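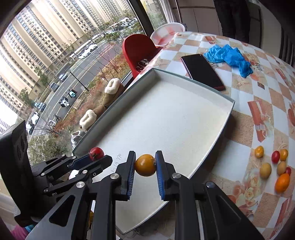

Jistatbridge designs and builds sets, lighting and on-screen graphics for television news. We work mostly with regional stations and small public broadcasters, the kind with one studio that has to serve the morning bulletin, the evening news and an election panel every few years.

The company was started by Nighat Chaudhry, who had spent 15 years as a lighting director in local television. Her first job under the Jistatbridge name was a replacement desk for a station in Clakach. The old one was too deep for the room and the camera operators kept catching their cables on it. She kept the drawings for that desk, and parts of it still turn up in our work.

**What we do**

Most projects begin with a visit to the studio. We measure the floor, the grid height and the door the set has to come through. We watch at least two live bulletins from the gallery and one from the floor. After that we send a plan with a fixed price for the first stage.

We can take on the whole job or part of it:

- Set design and construction, including desks, risers and backdrops
- Lighting plans and rigging
- Title sequences, lower thirds, maps and weather graphics
- Colour matching between cameras, screens and painted surfaces
- Training for the crew who will run it

Our graphics package is called Jalline. It holds a station's fonts, colours and layouts in one place, so a producer can make a lower third at short notice without calling a designer. It comes with 300 templates, and most stations use a small set of them every day. We update it each May.

**Where we work**

Our workshop is on the Arain industrial estate. Carpentry and paint are downstairs, and graphics is upstairs, away from the saws. There is a test studio at the back with a full grid, and clients are welcome to bring a presenter in and try a desk before it is finished. We ask them to bring the chairs they plan to use as well - seat height causes more late changes than anything else.

We have completed 42 studios so far. Some were full rebuilds and some were a new backdrop and a coat of paint.

**Working with us**

Installation is usually done overnight or across a weekend so the station can stay on air. One of our crew stays for the first three live programmes. Spare panels and paint codes are left with the station, and we keep a second copy at the workshop.

Enquiries can be sent through the contact page. Please include a floor plan if you have one, even a rough one.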